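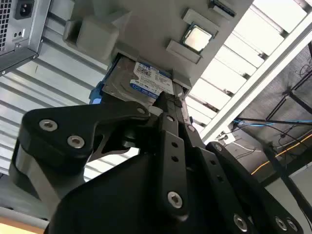 Why keep an old postcard if there is nothing written on the back?

A blank card still records what its publisher thought worth selling, and the stamp box, the divided back and the printer's mark will usually place it within a decade or so.

The question was put to me after my last entry on the Bronbridge cards, and it deserves a fuller treatment than I gave it there. The collection came to me from the estate of a former shipping clerk and comprises up to 400 views, the greater part of them of harbours, castles and public squares. Of the first 68 that I have catalogued, only 8 were ever posted. The remainder were bought, carried home and put away in a biscuit tin.

Unposted cards present a particular difficulty for the cataloguer. There is no postmark to fix a latest date and no message to indicate the season or the company in which the buyer travelled. One is obliged to rely upon the card itself. My practice is to record the caption exactly as printed, including errors, and then to note the border, the finish and the serial number. The colour is noted last, as tinting was frequently applied by persons who had never visited the town in question.

The views of Clellano illustrate the point. Two cards show the fortress from the lower road, and both carry the imprint of the firm of Ostermann. In one the roof of the gatehouse is red and in the other it is a slate grey. I had at first supposed that the roof had been replaced between the two editions. Katia Rinaldi, who grew up in the town, has since advised me that it was never red at all, and that the older residents regarded the tinted card with some annoyance.

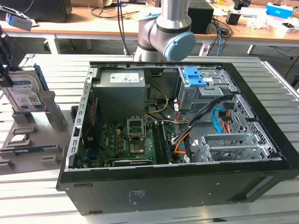

The serial numbers are of greater assistance. Ostermann appears to have numbered its Clellano views in the order in which a visitor would meet them on foot, beginning at the ferry steps and ending at the cemetery chapel. Where the sequence is broken, a card has generally been withdrawn and another put in its place. The fountain in the upper square has a number far too high for its position, and I have concluded that it was added to the series late. The plane trees beside it are also well grown, whereas in the neighbouring view they are little more than saplings.

I visited Clellano in October and attempted to stand where the photographer had stood for each of the cards in my possession. The lower road has been widened and the parapet is gone. From the ferry steps, however, the outline of the fortress is unchanged, and shortly before four in the afternoon the shadow of the tower falls across the wall much as it does on the card.
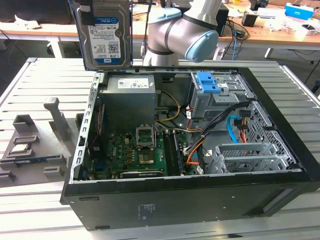
Jiahui Tang has written to say that the fountain card was also issued in a folding strip, without any number, and that her copy has the saplings in it. If that is so, my dating of the square will have to be revised, and I should be grateful to hear from any other reader who holds the strip. The remaining Clellano cards will be listed in the next entry, beginning with the cemetery chapel.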